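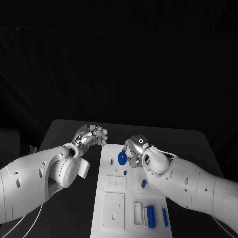
Blue and white parts on a white board, with a robot arm on either side.

Reten: a collection of data retention clauses from online privacy notices

Hello, and thank you for stopping by. Reten is a set of 3900 short passages taken from the public privacy notices of 137 online services, each one about a single question: how long does the company say it will keep what it knows about you? We started it in Flakilberg out of plain curiosity, after trying to find out how long an old photo-sharing account would hang around once closed, and it grew a good deal larger than we had planned.

Please read the whole card before using the data. It isn't short, I'm afraid, but most of the letters we get are answered somewhere in it.

What is in the folder

clauses.csv holds the passages themselves, one to a row, with the label, the kind of service and the month in which the notice was copied.
labels.txt explains the 11 labels in everyday words.
check.csv holds the 50 passages we keep apart for testing. Please don't train on these, tempting as it may be.
changes.txt lists what we have mended or taken out between versions.

All the files are UTF-8. If your spreadsheet program turns the curly quotation marks into gibberish, open the file through its import menu and choose the encoding by hand. It happens to us as well.

How the passages were chosen

We read each notice from top to bottom and copied every paragraph that mentioned keeping, storing, deleting or archiving personal information. Where a paragraph ran on to something else entirely (cookies, usually) we trimmed it at the nearest full stop. We never joined two paragraphs together, even where the second plainly leaned on the first, so you will come across the odd passage starting with "In such cases" and leaving you to wonder which cases. The column called previous_line gives you the sentence before it, and that usually clears things up.
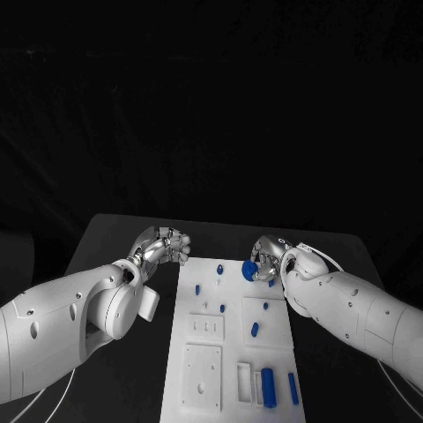 Two robot arms reaching towards a board on a dark grey table.

About the labels

Each passage has one main label and may have a second. "Fixed period" is for the happy occasions when a company gives an actual number of days, months or years. "As long as needed" covers the very large family of sentences that promise to keep data for as long as necessary for the purposes described, and I'm sorry to say it is the fullest drawer in the cabinet. "Legal duty" is used when the notice points to tax rules, court orders or the like. "Backup copies" is for passages admitting that deleted material may linger on spare systems for a while.

Two of us labelled every passage separately and then sat down together over the ones where we differed. The liveliest rows were between "account closed" and "account idle", as many notices treat a person who has left and a person who has merely stopped logging in as the same thing. When we couldn't settle it, we gave the passage both labels and put a y in the column called unsure. You are very welcome to leave those rows out.
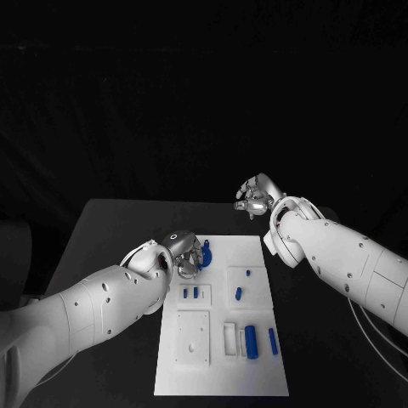
C. Prothero

What it is good for, and what it isn't

People have used Reten to teach small text classifiers, to practise plain-English rewriting, and in one case to make a rather good poster. It suits all of that. It will not tell you what a company does with your data behind closed doors, only what its notice said in the month we copied it. Notices change, sometimes quietly, and a passage in our file may have been replaced long ago. Please go to the company's own page before quoting one of these as current, and please don't treat any of it as legal advice.

The collection leans heavily towards services with a notice in English. Shops and messaging apps are well covered; banks and health services are thin on the ground, and games sit somewhere in between. If you work out averages across the whole file, do bear that lopsidedness in mind.

Personal information

Notices sometimes give the name or direct telephone number of a privacy contact. We have swapped these for [NAME] and [PHONE]. General office addresses were left as they stood. If you spot something we missed, write to us with the row number and we will take it out in the next release.
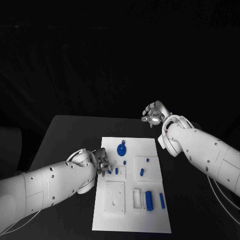
A robot hand over a white block and a small blue peg.

Versions

The current release is the September one. It brings in the Losetti labels, a finer split of "legal duty" first tried out in our sister project of that name, and mends a muddle in which some rows carried the wrong kind of service. Row numbers stay the same from release to release, and a withdrawn passage leaves an empty row behind it, so any notes you have made against the older file should still line up.

Using and sharing

Our labels and notes are free to use for any purpose, with a mention of Reten and the release you worked from. The passages belong to whoever wrote them, so please check the rules where you live before printing long stretches. Corrections are best sent as a short list of row numbers with the label you would have picked and a word or two on why.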